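Servicing a Two-Arm Folding Cell
Handout 8: Rail, Cables and Floor
Instructor: Gebhard Hubmann
Revised 27 Aug 2023

Read this before the bench session. It covers the Tamari cell only. The Amlow cell has a different base plate and gets its own handout in February.

1. Before you start

Run the garment routine once at low speed and watch both arms. Write down any jerk, scrape or pause in the log. Then park the arms, switch off at the main breaker and hang your tag on it.

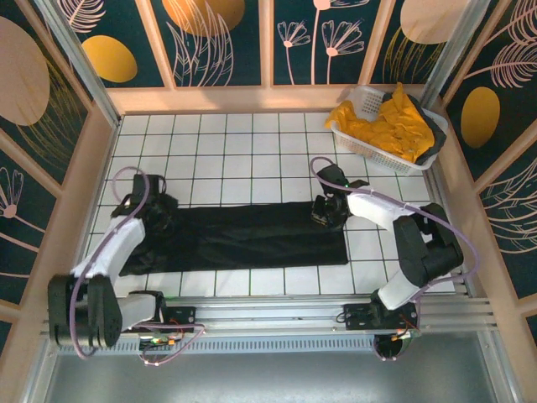

Cable slack is the first thing to check, and most faults logged on this cell start there. A cable that is too short pulls on the gripper plug when the arm reaches out. One that is too long snags on the elbow. The lavender cable on each arm should loop over the gripper, follow the white forearm and pass outside the elbow joint on its way to the base. With the power off, move each joint by hand through its full travel and watch the loop. Replace any tie that has slid.

2. Rail and bases

Both bases clamp to the grooved aluminum rail. Check the bolts with the small torque wrench, left base first. Do not slide a base to make room for your hand. If one has moved, stop and tell Beat Schwaiger, as the cell must be recalibrated.

Look over the boards and connectors at each base. Push plugs in by the housing, never by the wires. Error 484 is a lost gripper signal. Error 523 is a joint over its current limit, so check for a snagged cable before you suspect the motor.

3. Floor and basket

Wipe the tiles and grout with a damp cloth. Lint builds up in the slots below the rail and has to be vacuumed out. Put the basket back in the rear right corner, at an angle, clear of the post.
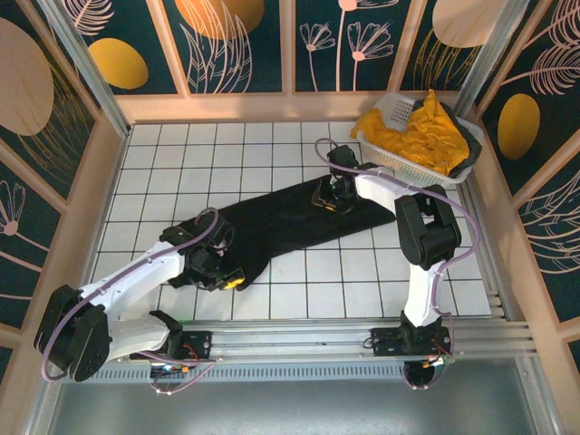

4. Restart

Remove your tag, power up and home the arms, left then right. Run the routine 2 times with a long dark garment and sign the log.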